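Why Did That Kid Get to Go First?
How the emergency room decides whose turn it is

OK so picture it. You fell off your bike. Your wrist hurts a LOT. You get to the emergency room, you sit down, you wait. And wait. Then a kid walks in after you, sits for maybe one minute, and gets called right through the doors.

Not fair! Right?

Well. It's a different kind of fair. It has a name, too. Triage. Say it like this: TREE-ahj. It comes from a French word that means to sort.

So what gets sorted?

People. Sounds weird, but yes. An emergency room can't use a line like the one at the ice cream truck. At the ice cream truck, first one there gets the first cone. Fine. Nobody gets sicker waiting for a cone.

In an emergency room, some people can wait and be OK. Some people can't. If everybody went in order, a person who was having real trouble breathing could get stuck behind six sore throats. So a nurse sorts. Sickest first. Then the next sickest. And so on down.

Who does the sorting?

A triage nurse. At Vullidel Children's Hospital, in the town of Holis, the triage desk is right past the sliding doors, and there's a nurse at it 24 hours a day. Middle of the night, holidays, during a snow storm, all of it. Last December the nurses there checked 3170 kids. Busy month. Coughs, mostly. Also sledding.

To do this job you have to be a nurse already, and then you need extra training on top. You have to be fast. You have to notice stuff. A triage nurse is looking at you before you even sit down — how you're walking, what color your face is, if you're talking in whole sentences.

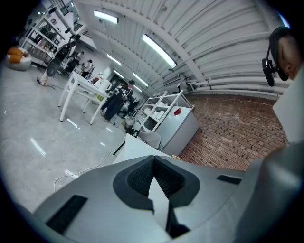

Raffaele Parisi: When I went they asked me the same question three times, like how did it happen, and I thought they weren't listening. Why do they do that?

Good question, and lots of kids ask it. They are listening. The triage nurse asks. Later another nurse asks. Then the doctor. Each one wants to hear it from you, and sometimes you remember a new thing the second time around. Like, oh yeah, I bumped my head too. That's a big one! So tell it again, even if it's boring.

What happens at the desk

It goes quick. Usually it's something like this.

First they ask your name and your birthday. You might get a plastic bracelet with your name on it. Don't take it off. It's how everybody in the hospital makes sure that you're you.

Then, what's wrong. Say it your own way. "My tummy feels like it's being squeezed" is great. You don't need fancy words. Point if you want.

Then the measuring. These are called vital signs, or vitals for short.

Temperature. Are you running a fever? Thermometer in your ear, under your tongue, or across your forehead.

Pulse. How fast your heart's going. Lots of times there's a little clip that goes on your finger. It has a light in it and it doesn't hurt. It also checks how much oxygen is in your blood, which is pretty neat for a clip.

Breathing. They count your breaths. Sometimes they don't tell you they're doing it, because if you know somebody's counting you start to breathe funny. Try it. See?

Blood pressure. A cuff goes around your arm and it puffs up. Squeezy. Then it lets go.

Weight, too. A small kid and a big kid need different amounts of medicine, so they have to know.

And the nurse asks how bad it hurts. You may get to pick a number, or point to a row of faces that go from smiling to crying. Pick the real one. You don't have to be tough and you don't have to act extra hurt either. Just the real one.

Now the number

After all that, you get a triage level. Many hospitals in the United States use five levels. Level 1 is the most serious. Level 5 is the least. Kind of backwards from a video game, where a higher level is a bigger deal.

Level 1: needs help this second. No sitting down at all.

Level 2: very sick or could get very sick soon. Goes in fast.

Level 3: needs a doctor and probably a few different things, like a blood test and an X-ray and medicine. Stable for now.

Level 4: needs one thing, like just an X-ray or just stitches.

Level 5: needs a checkup or a prescription, and not much else.

So your wrist from the bike crash? Could be a 4. Hurts, for sure. Needs a picture taken of the bone. But your heart and your breathing are fine, so you can wait a while safely. The kid who went ahead of you might of been a 2. Maybe asthma. Maybe a bad allergy. You can't always see it from across the room, and the nurse can't tell you, either. That's private. 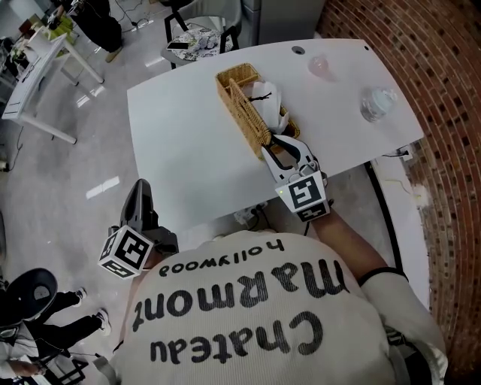 Reaching into a wicker basket on a white table.

Can your number change?

Yep! This is important. Your level isn't stuck on you forever. If you've been waiting and you start to feel worse, or different, tell your grown-up and have them go tell the nurse. Right away. Don't be polite about it. Things to speak up about:

You feel like you might faint.
It's harder to breathe.
You threw up.
The hurt got a lot bigger or moved to a new place.
You're suddenly super sleepy and it's not bedtime.

The nurse will check you over again. At Vullidel they also walk around the waiting room and re-check people who've been there a long time, just in case.

Why is the wait so long when it doesn't even look busy?

This bugs everybody. You look around, there's hardly anyone in the chairs, and you're still sitting there.

But there's another door. Ambulances come in the back, on the Testa Street side, and you can't see those patients at all. They get triaged too, same levels. If three ambulances pull in at once, a lot of the doctors and nurses are suddenly busy where you can't see them.

Other slow things: blood tests take time, because the blood has to go to a lab and machines have to run it. Somebody has to look at the X-rays. And rooms have to be cleaned between patients. Every time. You want that one.
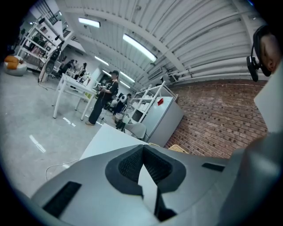 Also, some kids who are done in the emergency room are staying overnight, and they have to wait for a bed upstairs to open up. Until it does, they're still using a room downstairs. So that's one less room for the folks waiting.

Stuff that makes waiting easier

Ask before you eat or drink. Really. Some tests and some medicines need an empty stomach, so check with the nurse first, even for a cracker.

Bring a thing. Book, stuffed animal, cards. Charger if your grown-up remembers it.

Ask for ice or a pillow if something hurts. You can ask about pain medicine while you wait, too. Sometimes they can give it to you before you ever see the doctor.

Ask where the bathroom is, but tell the nurse if you're going. They might need a pee sample. (They'll give you a cup.)

What if it isn't an emergency?

Then there's other places to go. Your regular doctor, for one. Or an urgent care clinic, like the Ernov Clinic over on the other side of Holis, open until 8 at night. Good for earaches, small cuts, rashes, a sprained ankle. The wait is offen shorter since nobody's coming in by ambulance.

But if somebody can't breathe well, won't wake up, or is bleeding and it won't stop — call 911. Kids are allowed to call 911. Tell them where you are first, then what's wrong. Stay on the phone till they say you can hang up.

Words to know

Triage: sorting patients by who needs help soonest.
Vital signs: measurements like temperature, pulse, breathing and blood pressure.
Stable: not getting worse right now.
Urgent care: a clinic for stuff that needs care today but isn't a big emergency.
Symptom: something you feel, like pain or feeling dizzy, that helps the doctor figure out what's going on.

Try it at home

Find your pulse. Two fingers on the inside of your wrist, under the thumb. Not your thumb, it has its own pulse and it'll mix you up. Count the beats for one minute. Now do jumping jacks till you're puffing and count again. Write both down.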